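Tusta 200 trail alarm, reviewed

The Tusta 200 is a battery-powered motion alarm meant to keep wild boar and deer out of small plots and camps. It combines a heat sensor, a siren and a strobe in one sealed case. I ran one on the edge of a cornfield near Juletberg through November. Price as tested: 199, bracket included.

Detection is good on large animals. The unit logged 2,412 triggers, and the log exports as a plain text file with time and temperature. Wind-blown stalks set it off at the high setting. Medium cured most of that.

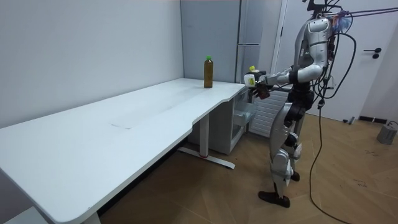 White bottle with a yellow cap, held above the corner of the desk.

The siren has 5 patterns. Random order is the only one worth using, as boar got used to a fixed pattern within days. The strobe is weak in daylight and adequate after dark.
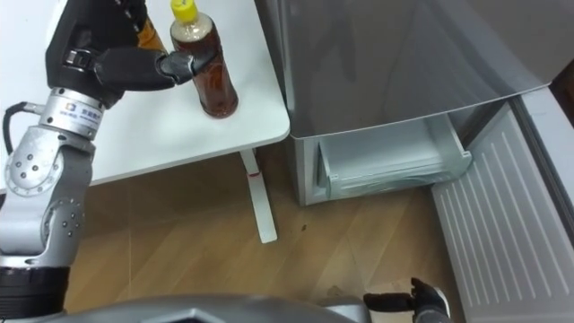
Battery life fell short of the manual in cold weather. The Tukwood unit lasts longer on the same cells but has no log. The Swanson is louder, and its case let in water at the hinge.

Setup needs a small screwdriver, not supplied. The clock resets when the cells are changed.

Rating: 3.5 out of 5.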